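Flindstead Forums > Role-Playing Games > Upcoming and Early Access
Thread: Avell: changes to the save system and companion limits in the March build

ledgerkeep (Section Moderator)
Posted 18 August 2025

Members are asked to keep all discussion of the Avell save system in this thread. Two earlier threads have been closed and their contents will not be carried over.

To restate the matter under discussion: in the March build of Avell, the developer, Ultora, replaced free saving with shrine saving. A player may now save only at a shrine, and each region contains a fixed number of them. In the same build the limit on recruited companions was lowered to 7. The patch notes list 207 separate changes, and these two account for most of the messages the moderation team has received.

Please state which difficulty setting you are playing on and whether you are using the early access build or the closed test build. Posts that discuss the ending of the second chapter must carry a spoiler notice in the first line.

northgate_archer
Member

Early access build, Veteran difficulty.

I wish to register my objection to shrine saving in its present form. The distance between the harbor shrine and the one at the quarry is too great for a player with limited time in the evening. I have lost progress on three occasions after being obliged to stop playing. A suspend save, deleted when the game is loaded again, would resolve this without weakening the design.

I have no complaint regarding the companion limit.

pell_and_vellum
Member

Closed test build, Standard difficulty.

I must disagree with the previous member. The quarry road was a trivial section of the game under free saving. Players saved before each encounter and reloaded when an outcome did not suit them. With shrines in place, the decision to enter the lower workings carries weight, and I used consumable items there for the first time in my playthrough.

I would also point out that the inn at the crossroads functions as a shrine once its quest has been completed. Many members appear to have missed this.

northgate_archer
Member

I have completed the inn quest. The inn does not help a player who is already below ground. My request concerns a suspend save only, and I would ask that replies address that request.

zinc_lantern
Member

Early access build, Standard difficulty.

On the subject of companions, I regard the new limit as a mistake. My party before the update included a character whose personal quest was half finished. After the update she was moved to the camp and her quest was marked as unavailable. Support replied that this is expected behavior for saves created before March. It should have been stated in the patch notes, where I could not find it among the other entries.

Separately, I will be running the Avell tabletop adaptation under the old companion rules. Members who wish to receive my conversion sheet may send a private message. 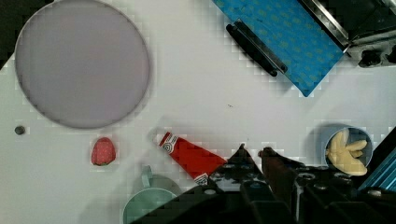 Plate and strawberry on the white table.

The conversion sheet covers the first chapter only. It uses 6 attributes in place of the larger set in the video game, and it leaves out crafting altogether.

pell_and_vellum
Member

I would be grateful for a copy of the sheet. Does it retain the fatigue rules? In my opinion they are the weakest part of the original.

zinc_lantern
Member

Fatigue has been removed. A copy has been sent to you.

zurcher_mod_user
Member

Early access build, Veteran difficulty.

Members playing on a personal computer may wish to know that the Zürcher save tool has been updated for the current build. It restores manual saving in all regions except the prologue. I have used it since its release and have found one fault: the day counter in the journal resets to its starting value when a manual save is loaded inside a building. Quests with a time limit are affected.

Anyone installing the tool should make a copy of the save folder beforehand.

ledgerkeep (Section Moderator)

Discussion of save tools is permitted under the forum rules. Direct links to downloads are not. The link in the post above has been removed and no further action will be taken.

orchard_tally
Member

Closed test build, Story difficulty.

I do not believe a modification is an adequate answer to the first objection in this thread. Console players cannot use it. Ultora opened a feedback form for the save system, and the form accepts comments of up to 2000 characters. I would encourage northgate_archer to submit the suspend save proposal there in the wording used above, which was clear.

On difficulty, I will add that Story mode has the same number of shrines as Veteran. I consider that an oversight.

pell_and_vellum
Member

I accept the point regarding Story difficulty. A player who selects that setting has not asked for tension between shrines. My view on Standard and Veteran is unchanged.

northgate_archer
Member

The form has been submitted. I have included the remark on Story difficulty and credited it to this thread. Should a reply be received, I will post the text of it, provided the developer does not object.

zinc_lantern
Member

Please ask them about the unavailable companion quests as well, if they write back to you.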